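Hondgate Public Library
Home Posts Replies Media About Follow

1/ The Hondgate Public Library is publishing its revised policy on donated materials in this thread. The policy takes effect on February 20, 2026, at the main library and at the Arain branch. Residents who plan to donate are asked to read all of the posts before bringing items in.

2/ Donations of books in good condition remain welcome. The library accepts hardcover and paperback fiction, children's books, cookbooks, and local history in any format. Textbooks are accepted when published within the last five years.

3/ We are no longer able to accept encyclopedias, condensed novels, VHS tapes, or magazines. The one exception is Hondgate-area periodicals printed before 1987 — please write to the local history desk before bringing these in.

4/ Each household may donate up to 36 books per month. Larger gifts, including estates, require an appointment. Anastasia Sotiropoulos, Head of Collections, handles all such requests and replies within one week.

5/ In November the library received 400 donated books. Of these, 87 were added to the shelves and 73 were sent to the Arain branch for its reading room. The remainder went to the book sale or to paper recycling.

6/ Donated books become the property of the library. We cannot hold an item for a particular reader, return it at a later date, or promise that it will be placed on the shelves. Donors who want a title kept in the family should not include it.

7/ Receipts are available at the front desk on request. A receipt states the number of items and the date. Library staff are not permitted to estimate the value of a gift for tax purposes.

8/ Please pack books flat, in boxes that one person can lift. Bags tend to split. Books with mildew, water damage, or missing pages will be declined at the desk, and donors will be asked to take them home.

9/ Memorial gifts follow a separate process. A bookplate may be placed in a newly purchased title chosen with our staff. Forms are kept at both locations and have been shortened to a single page.

10/ The catalog will continue to run on Plusance during the change. Donated titles appear in search results once they have been processed — this can take several weeks in the spring.

11/ Questions about this policy may be sent to Dionysis Margaritis, Deputy Director, in care of the main library. Written comments will be placed in the public file.

12/
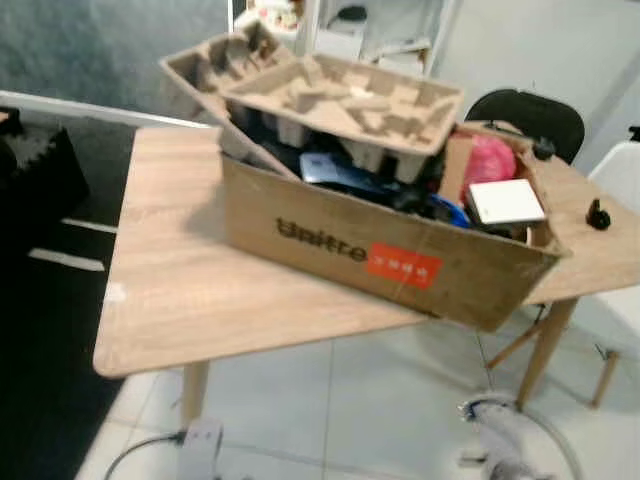
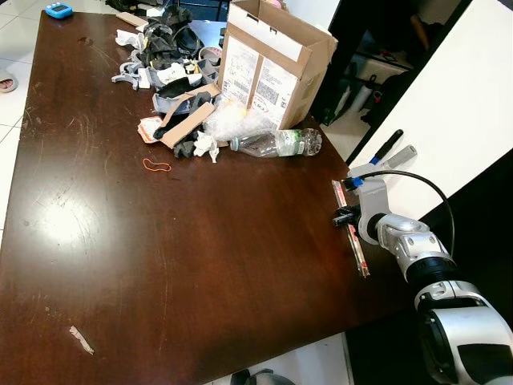
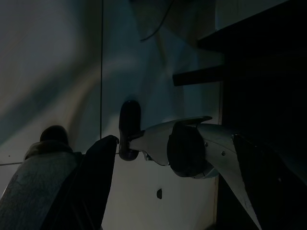
Cardboard box with pulp trays, first photo; at a table, second photo; close view, third.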